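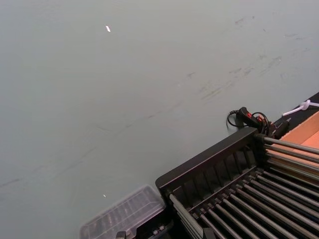
The Hukham town council met for over three hours on Tuesday night and came away with one decision, to meet again. The business at hand was the short-term rental ordinance, now in its fourth draft, which would cap the number of licenses at 153 and require anyone holding one to live in town at least part of the year. What "part of the year" means was left for staff to work out in the second draft, and the third, and it is still sitting there like a black dish rack on a pale green tabletop, parked at an angle and taking up a corner you could have used for something.

For those just joining us: the old ordinance dates from a time when Hukham had 11 rentals and most of them were somebody's upstairs. It has no cap, no residency rule, and a fine of $30 for violations, payable by mail. The council agreed back in January that this needed fixing before summer. Summer has been and gone.

Council member Nazmiye Coşkun, who wrote most of draft three, asked for a straight vote on the cap and was told the cap could not be voted on until the definition of "rental unit" was settled. She then asked for a vote on the definition of "rental unit." That one has been referred to the town attorney, who wanted to know whether a converted boathouse counts if the boat is still in it. There are two of these in town. They got 18 minutes.

Public comment was livelier. A representative of Trelleck, the property management company that handles most of the listings on the lake side, said the cap would punish responsible owners, and declined to say how many of those owners have a Hukham address. Wing-yan Lam, who rents on Pavcombe Street and has moved twice in three years when her building changed hands, said she would like to be punished in the same way, with a house. That got applause, and a reminder from the chair that applause is not permitted under the rules adopted last spring (the council did manage to pass those).

The owner of Çınar, the bakery next to the post office, made the point we wish had come up earlier. She can't keep a morning shift staffed, she said, when the people she hires are driving in from two towns over. She wasn't for or against the draft. She wanted to know when it would be done.

The mayor thanked her and said the process was moving forward. He also said he was keeping an open mind on the cap, which puts him in the same spot he held in the last election, and the one before that. His opponent this time has promised a vote within her first month in office - though she has also promised not to change anything homeowners like, and we look forward to seeing those two promises introduced to each other.

The fourth draft is posted on the town website under "Documents," then "Other Documents." Written comments go to the clerk and will be read into the record if they run under a page. The council takes it up again at its next regular meeting, after the budget and the leaf pickup contract. Bring a cushion, the new chairs are no better than the old ones.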